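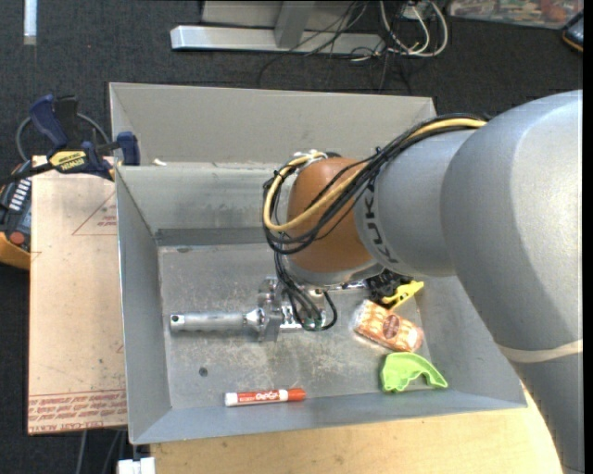
Two-network picking vs. one big policy – my numbers after a summer of bin runs

binrat_wm
OK so I promised a few of you a write-up back in August and then the lab moved floors and my life fell apart a little. Wycliffe Masanja here, for anyone who only knows the username. I've been trying to redo the grasp-then-recognize approach on our KUKA with household clutter: markers, snack bags, odd bits of plastic. Picking is done with no idea what the object is. The grasp net only scores spots on the surface, the arm goes for the best one, and recognition happens after the thing is up and away from its neighbors.

I logged 2330 attempts total. 2000 of those went into training and the rest I kept back for testing. On the held-back ones the grab-first order beat our old recognize-first order by 7 points, and nearly all of that gain came from stuff the system had never met before. On familiar items they were a wash. I'm pretty happy with it!

Code is called Skollunmont, it's on our group server, message me if you want in.

tallgirl_torque
Yay, finally! Question though, is the 7 points over everything or an average of per-object scores? If one bag of crackers shows up in half your test picks that changes how I read it.

binrat_wm
Over all attempts. Per-object it shrinks to maybe 5, I'd have to rerun it to be sure. And yes, the snack bag is in there a lot. It's a great object to practice on because the clear plastic messes with the depth camera so badly.

Prarden_fan
I don't buy the comparison, sorry. Your recognize-first baseline is using the old segmentation model from Etine, right? That thing falls over on anything see-through. Swap in something newer and I'd bet your 7 points are gone. What you've measured is how bad the old segmenter is.

binrat_wm
Fair hit on the segmenter. But I did split out the opaque objects – the marker, the green plastic piece, the hard stuff – and there was still a gap. Smaller, but there.

Prarden_fan
How much smaller? "Smaller but there" on a few hundred test picks could be nothing. Did you put error bars on it?

binrat_wm
On the full set yes, on the split no. I'll do it this weekend.

oldmanservo
Been running cells since before half of you could drive, so take this for what it's worth. The order you do things in matters a lot less than how many ways the arm has of grabbing something. When we added suction next to the fingers our misses dropped so fast that I stopped caring what the vision people were arguing about. Thin flat things against a sloped wall, that's where fingers alone go to die. How do you handle stuff up against the sides?

binrat_wm
Badly, haha. Walls are my number one failure. The net loves a long skinny object lying parallel to the front wall, gives it a super high score, and then the wrist can't get the angle without bumping. I added a penalty for spots close to the wall and it helped, but then it started ignoring perfectly good grasps. A marker can sit there for 30 attempts while the arm fusses with everything else in the bin. Drives me nuts.

tallgirl_torque
We had the exact same problem on Marinho! What worked for us was letting it push the object toward the middle first and look again. Costs a few seconds per pick, and you need to train the push separately, but the wall failures mostly went away.

oldmanservo
Pushing is fine until you push the thing under something else. Then you've made two problems.

tallgirl_torque
Sure, in a full bin. With three or four things in there it's no big deal.

cableguy88
Totally off topic but please tell me you've got slack in your wrist cables at full rotation. I lost a camera feed in the middle of a 9 hour run once because the bundle went tight on one particular approach angle, and the logs just filled up with "no grasp found." Took me two days to figure out it was a cable.

binrat_wm
Not off topic at all, I limit the last joint in software for that reason. It does mean some angles are off the table, so a few of my wall misses are probably on me and not the net. I should mark those separately in the log.

Prarden_fan
See, that's one more thing I'd want pulled out before anybody quotes the 7.

binrat_wm
Noted. So the list is error bars on the opaque split, per-object averages, a newer segmenter for the baseline, and joint-limited misses in their own column. Pushing goes on the maybe pile.

tallgirl_torque
I'll send you our push training script tonight, it's ugly but it runs.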